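The Jutberg Sitting Bell and Cushion Set

I've been selling meditation things from my front room in Cindadham for a good while now, and this is the set I get the most mail about, so I finally gave it a page of its own. It's a small hand bell, a round cushion to keep it on, and a striker wrapped in felt. I use the same set every morning before I've had my coffee (well, most mornings!) and I'd hate to be without it. 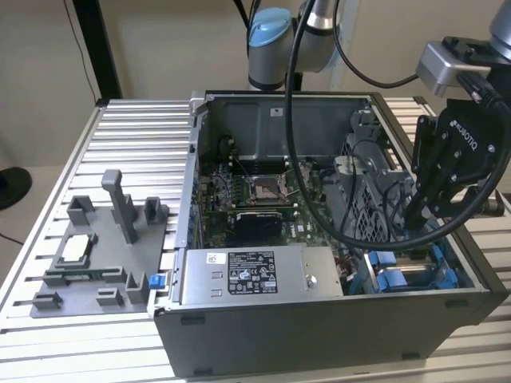 Page last changed: February 13, 2004

The bell is brass, and it has a low, round note that hangs in the room for a long while after you touch it. If you've only heard the little high ones they sell in gift shops, this one will surprise you. I like to follow the sound all the way down until I can't tell whether I'm still hearing it or only remembering it. My first teacher used to say that the place where the bell stops is where the sitting starts, and I've been chewing on that for years. I still don't know if I agree with her.

You'll find a pattern of small leaves around the rim. It's copied from a drawing in a book of household prayers printed in 1782, which I came across at a church sale and paid far too much for. The book isn't for sale, so please don't ask, but I'm happy to talk about it by e-mail.

The set comes in 2 sizes. The small one is called the Flivau and fits in a coat pocket with the cushion folded over it. The large one is the Jutberg, and it really wants a shelf or a low table. Both come with the same striker. I keep a Flivau in my bag for retreats and for waiting rooms, where I don't ring it, I just like to hold it.
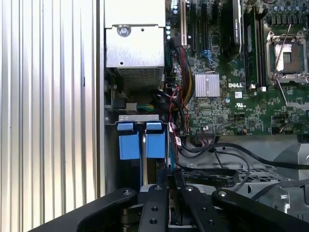

Now, about the cushion covers. The maroon ones come from Chantharasri, the same small workshop that does my prayer shawls, and I'm completely out of them until July. I still have plenty in dark blue and a few in a mossy green that looks better in person than it sounds. If you have your heart set on maroon, write and tell me and I'll put you on the list. I won't take any money until they get here.

People ask me whether you have to be a Buddhist, or anything in particular, to use a bell like this. Goodness, no. I have Quaker customers and Catholic customers and one man who told me he only rings it to get his kids to be quiet at supper. I think a sound that makes you stop for a minute belongs to whoever stops for it. You don't need a special room either, mine sits next to the telephone.

Care is easy. Wipe the bell with a soft dry cloth and leave the polish in the cupboard, it gets into the leaf pattern and turns white. Brass darkens with handling and I think it's prettier that way. The cushion cover comes off and can be washed by hand in cool water. Don't put the striker in water at all, the felt goes lumpy.

Each set is packed with a folded sheet of 2 short sittings I wrote myself, one for mornings and one for when you can't sleep. Gift wrap is free if you ask for it in your order. Checks and money orders are fine, and I ship on the next trip I make to the post office.

Spare strikers and covers are on the Small Things page.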